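Bed Linen and Sleep in a Shared House: Report on My Home Science Project
December, by Tiina Saarinen

When our teacher told us to pick something from home and study it properly for a whole term, most of my class went straight for food. I very nearly did too (there was a plan involving bread), but then my grandmother came to stay with us on Bruvumska Street, and the first thing she did after putting down her suitcase was turn back the covers of the guest bed, rub the sheet between her fingers and sigh. She said you could tell everything about how a person sleeps from what they sleep on. I had never given one thought to my sheets in my life, and I decided that evening that I would find out if she was right.

My question was a simple one. Does the kind of sheet on a bed, and how often it gets changed, make a difference to how well people feel they have slept? I know that "feel they have slept" is a soft sort of thing to measure, and I did worry over it. My teacher said it was fine so long as I admitted it in the report, so I am admitting it early on.

The people in my study were the members of my own household and our upstairs neighbors, who are practically family and who very kindly let me into their laundry habits. Each sleeper had a notebook by the bed and wrote down a score every morning before breakfast, along with anything that might have spoiled the night, like a late supper or a noisy street. I kept this going for 48 nights. My little brother drew dinosaurs where his scores should have been on several mornings, and I had to leave those mornings out, though I have kept the dinosaurs.

We tried three kinds of sheet. The first was plain cotton, which is what we had already. The second was brushed flannel, lent by my grandmother and sent down from her cabin in a parcel that smelled very strongly of cedar. The third was a cotton and polyester mix we bought from Owino, the little household shop next to the bus station, where the lady at the counter spent a good long while explaining thread counts to me. A sheet with a thread count of 800 sounds as if it must be better than any other, but she told me that a high number can come from twisting thin threads together and counting each one, and that a good honest cotton with a much lower count can be nicer to lie on. I wrote that down on the back of my receipt and have repeated it to anybody who would listen.

Washing was the part I had to be strict about. Everything went through the same machine with the same amount of Rulel powder, and it was all dried on the line in the back hall, because I did not want the dryer making one kind softer than another. My mother would like it recorded that she gave up her line for most of the fall.
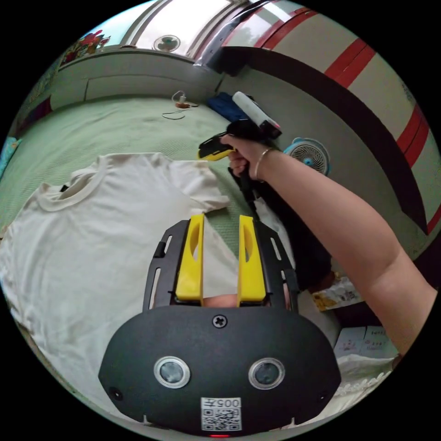 The bed with its pale green sheet on.

Color was something I hadn't planned to study at all, but it crept in. My aunt is firmly convinced that she sleeps better on soft colors, greens and blues especially, and she said so on nearly every page of her notebook. I had no fair way to test it, as she could see perfectly well what color she was getting into. I thought about asking her to make the bed in the dark, but she has a bad shoulder and it didn't seem kind. So I can only say that she believes it, and that she is a very rested sort of person.

Now to what I found. Flannel did best in the colder weeks, and by a comfortable distance, with nearly everyone giving it their happiest scores. The exception was my father, who is always too warm and kicked it off the bed. Plain cotton was the steady one. It hardly ever got the top score and hardly ever got a bad one, and the sleepers said the least about it in their notes, and I have come to think of that as a compliment. The mixed sheets came last for most of us. The usual complaint was that they slid about and bunched up under the knees.

The clearest result of all had nothing to do with the cloth. Whatever the sheet was made of, the scores went up on the first night after a change, and then drifted down again over the week. My grandmother was very pleased when I showed her the chart. It may be that fresh sheets really do help you sleep, or it may be that getting into a freshly made bed simply puts a person in a good mood, and my notebooks can't tell those two apart.

There are things I would do differently. The flannel nights mostly came when the weather had already turned, so it had an advantage the others didn't get. I should have mixed up the order. I would also want more sleepers, maybe 50 if I could ever find that many willing to keep a notebook, and I'd want some who live alone, because several of the bad nights in my records were caused by somebody else's snoring.

I would like to thank everyone who slept for me, and my grandmother most of all, who has gone home now and took her flannel with her. I miss them both. We have gone back to plain cotton, changed once a week, and I do the ironing of the pillowcases myself.

Comments

Tomás Cunha
What a lovely read, Tiina! We had the same argument about flannel at our place in Juvden every winter. Did you keep the bedroom windows open or closed during the study?

Tiina Saarinen
Thank you! Closed for most of us, but my father's was open a crack the whole time, and I should have put that in the report.

Upstairs neighbor
My scores would have been higher without your brother's trumpet. Very proud of you all the same.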